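# About Hidia

Most pages like this one open with a passion. We have a bench, a stock of parts and a fair amount of doubt about what can be claimed for any of it, so we'll start with the work.

Hidia repairs circuit boards. People send us boards out of fans, pumps, lighting, ventilation units and small machine tools. We look them over, say what we think is wrong, say what it would cost, and fix them if the owner agrees. Boards that can't be fixed are stripped for connectors and terminal blocks, if those are worth having, and the rest goes to a recycler.

The shop is on Fülop Street in most online maps. The sign on the corner says Fülöp, with two sets of dots, and so does our lease. Deliveries arrive under either spelling.

## How we got here

Etelka Hegedűs started the company with a single bench and a contract to look after motor controllers for a ventilation firm called Adau. The contract was supposed to be for one batch of 174 boards. Adau had been told by the original supplier that none of them could be repaired and that the only sensible thing was to replace the lot.

Etelka didn't believe it. She had seen the same advice given for boards with one bad capacitor and a cracked solder joint. She asked for the batch, unsorted, and worked through it over one winter. A good part of it went back into service. Some of it didn't, and she kept a list of those too, with the reason written next to each serial number. We still use that list when somebody new starts here. It is more useful than the list of successes.

We don't print a success rate on our website. We've been asked to, by two different marketing people, and both times the number they wanted depended on leaving out the boards that were dead on arrival. A shop that gets easy boards will have a lovely rate. A shop that takes the awkward ones will look bad.

## What we work on

A lot of our work is on odd-shaped boards. Round ones with a hole in the center for a shaft, half rings that tuck in around a housing, strips that are barely wider than the parts on them. They are shaped to suit the machine, which makes sense for the machine and is a nuisance for whoever has to hold one still under a magnifier. Ordinary board holders expect two straight parallel edges. We made our own out of scrap and they are ugly.

We take:

- motor and fan controllers
- pump and heating controls
- lighting boards, including rings and arcs
- power supplies small enough to lift with one hand
- older boards with no paperwork at all

We don't take phones, laptops, medical equipment or anything that has been in a fire. We also don't take boards that somebody has coated in epoxy to stop people like us from seeing them. We've tried. The coating comes off and so does half of what's underneath.

## On capacitors, and what people say about them

If you've read anything about board repair you'll have read that it's always the capacitors. It is often the capacitors. They dry out, they bulge, and they're easy to blame since they are the big silver cans that anyone can point to.

We'd ask for a bit more evidence than that. A can that looks fine may measure badly, and one with a slightly domed top may have left the factory that way. Plenty of boards come to us with every capacitor already replaced by a hopeful owner, and the fault still there, sitting in a connector that was never seated right or a screw terminal that was done up on the insulation. So we measure first. If we replace a part, the old one goes back to you in a little bag with the reading written on it. You are free to check us, and some customers do.

## Bins, labels and a piece of software

For years each job traveled around the shop in a shallow plastic bin with a paper slip. Then we were sold a tracking system called Golix. It was going to end lost boards, and it came with a printer, a scanner and a day of training that used the word "journey" a great deal.

We kept part of it. The scanner is good. The location codes are fine once you get used to them, though ours run up to 714 and we have nowhere near that many places to put things. The feature that guesses the fault from the customer's description has been switched off. It guessed capacitors.

The bins stayed. They're cheap, they wipe clean, a dropped screw shows up in the bottom of one, and you can see across the room whether a job is waiting or gone. The rules for them are short:

1. One customer to a bin, even if the boards are tiny.
2. Boards that came out of the same unit stay together.
3. No tools left in a bin overnight.
4. Nothing stacked on top of a board with standing parts.

Rule 4 gets broken, usually in December, when everybody's heating controls fail together and the shelves fill up. We'd be lying if we said otherwise.

## About the word "green"

Repair firms like to say they are saving the planet. We would like that to be true of us and we're wary of saying it. A repaired fan controller keeps a fan going, and the fan may be an old one that uses more power than a new one would. Shipping a board across the country for a part that costs pennies has its own cost. Sometimes the right answer is a new unit, and we'll say so, and we'll charge the inspection fee for saying so.

What we can say is smaller. Fewer working boards get thrown away when somebody takes the time to look at them. That's as far as our records will support.

## Prices and waiting

Inspection is a flat fee, paid up front, and comes off the bill if you go ahead with the repair. We hold finished boards for 30 days. After that we write to you, and after that we write to you again, in less friendly language.

We don't do same-day work. People have offered extra for it. The trouble is that a board can run happily for an hour on the bench and then quit once it's warm and bolted to something that shakes, so we leave them running longer than anyone would like. If a shop promises you an answer by lunch, ask how long they tested it.

## Sending us something

Wrap each board in an antistatic bag. Bubble wrap straight onto the board is a bad idea, pink or otherwise. If there are two boards from one machine, send both, even when you're certain only one is at fault - we have heard "certain" before. Leave the cables and connectors on if they come off with the board. Write down what it did, in plain words, before it stopped doing it. "Clicks twice, then nothing" is a better note than "PSU failure."

Please don't clean anything first. Dust tells us where the air was going and a brown patch tells us where the heat was, and both are gone after a wipe with alcohol.

Etelka reads the notes herself and will usually ring with a question before she picks up a meter. Put a phone number on the slip, one that gets answered. 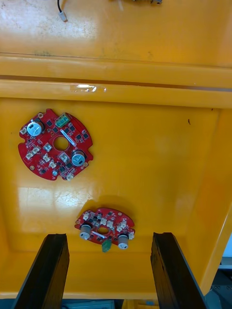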